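The Library Vote, and Why I Stayed Till the End

I have been meaning to write up the town meeting since Monday night, and every time I sit down the kettle goes or my sister calls, so forgive me if some of this is a little stale by now. Those of you who live in Umwood have probably heard three versions already. You may as well have mine.

For the folks who read this from farther away (hello, and thank you, I never know how you find me), the question was whether the town should sell the old Hsueh building on the corner and put the money toward repairing the bridge road. Right now the building holds the branch library upstairs and the county clerk's window downstairs. The offer came from a company called Ullton, which wants to turn it into offices. Selling would mean moving the library into the back half of the middle school, with shorter hours and no separate entrance until some later phase that I could not find described anywhere in the packet.

I went in leaning toward the sale, if you can believe it. I drive the bridge road every day and my poor car has the rattles to prove it. I've also watched us put off that repair through three mayors, and I'm tired of hearing that next year is the year. So I came with my knitting and an open mind and took a seat near the radiator, which was a mistake, as I was roasting by seven thirty.

The sign-up sheet for public comment had 21 names on it, and each person got two minutes. Divina Javier went first and talked about the clerk's window, which I hadn't given a thought to. If you need to register to vote or change your address in this town, that is where you go, and it's on the bus line. The middle school isn't. You can do a lot of it online now, I know, but my neighbor can't, and I have sat at her kitchen table with her trying.

Then Chih-ming Yu got up and made the case for selling, and he made it well. He said we keep voting for things we love and against the money to keep them standing, and there was a good deal of shifting in chairs after that, mine included. He had the last petition with him — 341 signatures asking for the road to be fixed — and he wanted to know what the council planned to say to those people.
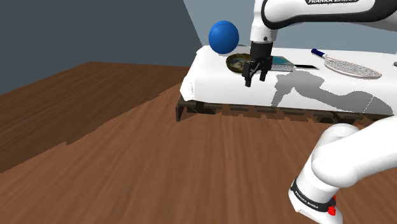 Sze-wing Yu wrote to me the next morning to say I'd better be fair to both sides in this post, and that the thing she minded most was the timing. The packet went up on the town website Friday evening, she said, for a meeting on Monday, and how is anyone with a job and kids supposed to read all of that over a weekend? She'd have been happy to hear the road argument in full if she had been given two weeks to think about it.

I agree with her there. I did try to read the packet, and I got as far as the appraisal before I fell asleep in my chair. The appraisal was done by a firm called Nulleo, and it was the only one. When Wai-kit Liao asked from the council table whether a second one had been considered, the answer was that it would have cost more and taken longer. Well, yes. Most things worth checking do. I had a roof done a few years back and got three quotes for that, and nobody was borrowing books from my attic.

What changed my mind in the end was a small thing. Ching-wen Kong asked whether the sale money would be set aside for the road by ordinance or just go into the general fund with everybody's good intentions. There was a long pause and some paper shuffling, and then we were told it would be the general fund, for now. I put my knitting down at that point. I've seen what happens to money in the general fund. It's like leaving a pie on the counter with my brothers in the house.

The council voted to table it, four to three, a little after ten. There were still 150 or so of us in the room, on a school night, which I thought was lovely whichever way you lean. It comes back in October with a second appraisal and, I hope, some actual language about where the money goes.

If they write it down properly I may yet come around to selling. I would be sad about it, and I'd want that separate entrance put in before the first box of books gets moved, but I would think about it. In the meantime you can write to the council through the town website, or drop a note in the slot by the clerk's window while it's still there. Mine went in yesterday, two pages, both sides. I'll bring a fan next time, and there's a seat beside me if anyone wants it.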